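CHAPTER 2
The Table: Dish, Cloth, Produce

Kastum Course in Home Staging, Second Year

Words to know: ground, rim, mass, lean, faux, sightline

Before you start: read the section on walls again. Plain walls especially. Most of what goes wrong on a table went wrong behind it first.

A table in a staged house has one job. Somebody walks in, looks around, and the eye needs a place to land. Usually the kitchen table, sometimes the sideboard. Staging students put far too much on it. Candles, books, a runner, a second runner. Start with three things: a cloth, a dish, something in the dish. Get those right and you can stop there for most small kitchens.

Cloth first. It covers the most area so it sets the color for everthing else. Pale is safer. A printed grid is useful but strict - the lines show every wrinkle, and they bend where the cloth goes over the edge. Iron it. Iron it again at the house, cloths travel badly. The one exception is the Plilholm style of staging, where soft creases are left in on purpose so the kitchen looks used. We come to that in the last section.

Dish second. Same color family as the cloth, one or two steps darker. That's the whole rule for now. Green on green, blue on blue. A wavy rim against straight lines does a lot of work for you, and a thin metallic edge keeps the dish from sinking into the cloth.

Then the produce. Faux, nearly always. Real squash is fine for a weekend showing but a listing can sit from May until the leaves turn, and no one wants to be driving over to swap out potatoes. Mix your shapes. Long ones, round ones. Keep the brights few, one strong orange or red is plenty in a small dish. 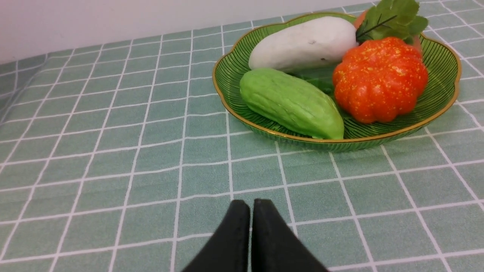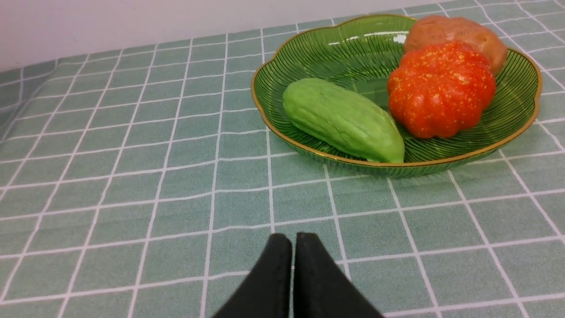
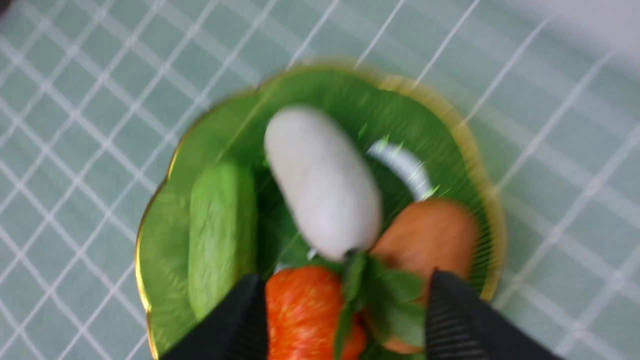
Fig. 2.1 Green scalloped dish with gold rim, on a pale green grid cloth.

Placement next. Dead center is the habit, and on a round table it works. On a long table against a wall, try off to one side and step back to the doorway. Sightline from the door is the one that counts. Look from sitting height too - buyers do sit down, more often than you'd think.

Lean things on each other. Longest piece goes in first, on the diagonal, then the heavy round ones against it. Browns and tans to the back. Leaves last, if there are leaves, and fluff them out a bit becuase they flatten in the box.

A note on cost. The Insaurralde kitchen, which we follow through this whole unit, had a staging budget of $1,105 for the entire ground floor. The table took $28 of it. Setup was about 35 minutes including the ironing.

Try it: set a table at home using only a cloth, one dish and whatever is in the vegetable drawer. Move the dish twice. Write down which spot you liked, from where you were standing. Bring your notes, we'll use them in 2.1.

2.1 Choosing the Ground

The ground is whatever the dish sits on. Bare wood counts. So does a tray. In the Cestau apartment, coming up next, the ground was the counter itself, dark stone, and the students' first dish vanished on it completely.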